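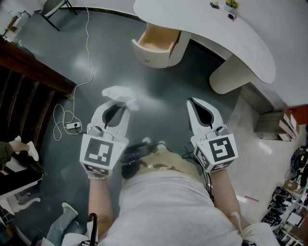 Dec 12, 2020. Open day, Trostbridge, upstairs floor

Doors at ten. Set up from eight with Erick Lema, who brought the second pair of grippers over from Hashmi on the early train. Both pairs calibrated before anyone arrived. Left hand of pair 2 failed its first marker check and passed after I cleaned the cube faces with a dry cloth. Finger grease, same as in February. Put a cloth in each case.

Tasks on the sheet:
tissue pick-up and drop
drawer open, item in, drawer shut
cable tidy (Erick's idea)

Visitors wore the rig themselves this time, one wearer per slot, the rest of the party watching. Briefing cut to the bare minimum: how to squeeze, keep the cubes in view, don't walk near the stairs. At Brallness we talked for a quarter of an hour first and people had stopped listening before they got their hands in.

Tissue went well as an opener. It gives in the fingertips and people can see straight away how little pressure they need. Most of them squeeze far too hard on the first go and then ease off. A few picked it up left-handed without being told to, which I'd like to look at when the recordings are sorted. Grip width trace should show it.

Drawer task was slower. The front of the desk drawer is rounded and there isn't much to get hold of, so people hooked it from the top edge. That works but the wrist turns over and the cube goes out of sight of the head camera. Lost tracking on the right hand several times this way. Either change the drawer or leave it open at the start and only ask for the closing half. I prefer the second. Erick wants to keep it as it is because real drawers are like that.

Cable tidy: drop it. Too long, and the white extension lead gets under people's feet. I moved the power strip twice. For next time run the power along the wall and tape it.

Recordings: 119 clips kept after a quick look through, 13 thrown out (tracking loss, or the wearer turned round to talk to someone). Last file on the card is 3060. Copied to both drives before we packed up. File names still carry the Clillulico prefix from the last job, need renaming before they go on the share.

Kit notes
Right gripper, pair 1: connector on top a bit slack. Reseated it at lunch, held for the afternoon. Order a spare.
Wrist strap too big for the younger visitors. Need a shorter one.
Chest unit fine, wires at the front are a mess and catch on loose shirts. Sleeve them.

Questions that came up a lot: does it hurt (no), how heavy is it (need to weigh it properly, I guessed), and how much practice a robot needs to do the tissue. Erick took the last one and was still answering it when the next slot came up the stairs.

To do Monday: rename files, order connector and strap, send Hashmi their cases back, write up the drawer problem.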